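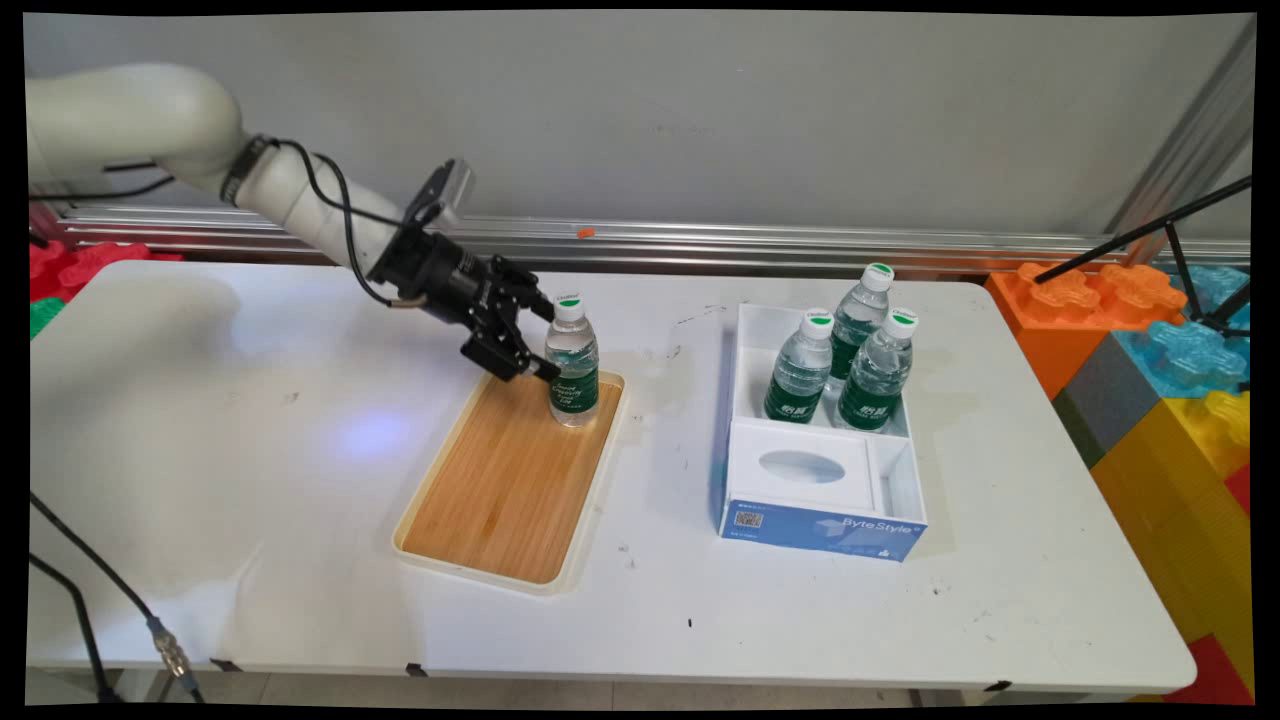

A bottle of water on a serving tray.

The hotel in Grestolstead where I stayed in January had a card in the bathroom assuring me that the tap water was "safe and delicious." Beside the card stood a bottle of water with a price tag of 5 dollars around its neck. Somebody approved both.

I have been hearing the case for bottled water for most of my adult life, and it gets thinner every time. It used to be about purity. Then came minerals, and lately it is "hydration," a word that means drinking. Eilif Halvorsen, who writes a newsletter for the restaurant trade in Clustlow, claims that diners want the choice and feel looked after when they get it. Maybe. I've watched plenty of them get asked "still or sparkling?" and look for a polite way to say neither.

There are towns where the pipes are bad, and people there should buy whatever they need without a lecture from me. Most of us don't live in one. We live in places that test the water and mail us the results, which go straight into the recycling with the empties.

I'm no more convinced by the 40-ounce steel flask crowd, who seem to own several each. A glass works. Restaurants used to fill one before you had your coat off, and I would like to know why I now have to ask twice.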